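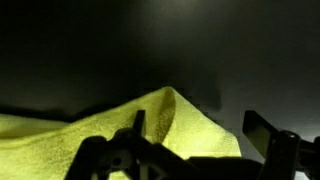

El jueves tocó mantenimiento de la celda de doblado que tenemos en el taller de Gadstead. La llamamos Zein, como el proyecto. La base es una mesa de superficie gris mate y un brazo con pinza de dos dedos, y lleva 318 horas de trabajo desde la última revisión. Para las pruebas uso siempre una toalla de rizo, de un verde amarillento claro, que destaca bien sobre el gris. Con la tela levantada en pico entre los dedos se aprecia enseguida el canto del dobladillo, y es lo que miro para juzgar el agarre.

Empecé por la holgura. El dedo derecho tenía juego en la articulación y al cerrar llegaba un poco después que el izquierdo. Quité los 4 tornillos del soporte, limpié las roscas (salió bastante pelusa) y los volví a montar con fijador de resistencia media. El fijador viejo estaba hecho polvo, conviene rasparlo entero antes de poner el nuevo. Después engrasé el varillaje, con muy poca grasa, porque la que sobra acaba en la tela y luego no hay quien la quite.

La pelusa es el problema de siempre con el rizo. Se mete detrás de los dedos y hace de cuña. Ahora paso un pincel seco cada 20 ciclos y soplo con aire al terminar la jornada.

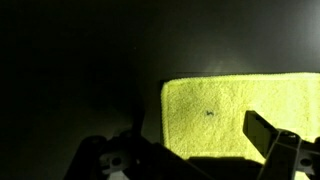 Con la mecánica ya apretada repetí la calibración de altura. Bajé la pinza hasta tocar la mesa con una galga, guardé el cero y subí 7 milímetros para la posición de espera. El programa de Ornholm pide reiniciar el controlador después de cambiar el cero. La primera vez no lo hice y siguió usando el valor antiguo.

También bajé la fuerza de cierre un punto. La dejaré así hasta la próxima revisión y apuntaré los fallos en el cuaderno. Me queda pendiente cambiar las luces, que alumbran mucho la tela y dejan el fondo casi negro. He pedido un difusor a Pornenham y todavía no me han dado fecha.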